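Notebook, mastering and lathe room, May

Merura reissue, side A, second pass

Started at 9:40 with the flat transfer Tõnu left on the shared drive. It is the quarter-inch copy, not the multitrack, and the label on the box says Skiltirance in pencil, with a running time that doesn't match what I have. I get 681 seconds for the first two songs together. The box says less. Either the long fade on track two was trimmed for the original pressing or someone wrote down the single edit. Left it long for now.

Azimuth was out again. Tightened it up on the tambourine in the second verse, which is the only thing up there worth listening to. The horns came forward a bit once that was right. The lead vocal has always been slightly behind the organ on this record and I don't want to fix that. People who own the first pressing will notice.

EQ: a small dip at 100 Hz where the bass and the kick drum pile up, nothing else in the low end. Tried a lift at the top and took it off again. The hiss comes up faster than the cymbals do. No noise reduction on anything except the gap before track three, where there is a thump and a chair.

Rimantas Lill came down before lunch to hear it on the small speakers. He thinks the backing singers are too wide in the chorus. I played him the flat transfer and they are just as wide there, so it's the original mix. He still doesn't like it. Agreed to fold the sides in slightly below the midrange and compare again when we both have fresh ears.

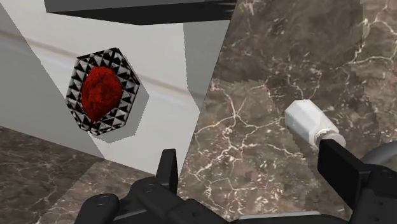

Test cut

Cut one lacquer, side A only, level down 2 dB from the last attempt. The sibilance on "sister" and "Sunday" in track four is better but still there in the inner grooves. Could swap tracks four and five so the quieter one sits closer to the label, but the Tangen people have already approved the sequence and the sleeve is at the printer.

Played the cut back twice. There's a tick once per revolution for the first few turns, gone by the first chorus. Checked the stylus under the scope and cleaned it. Will cut the opening again tomorrow with a new one to rule it out.

To do

Ask Tõnu Liepiņa if a second reel exists, catalogue number ending 74.
Send Rimantas both versions of the chorus, level matched, no labels.
Sondasport want the liner credits by end of month. The conga player is still missing from our list and he is all over side B.
Order blanks.
Side B flat transfer, heads cleaned first.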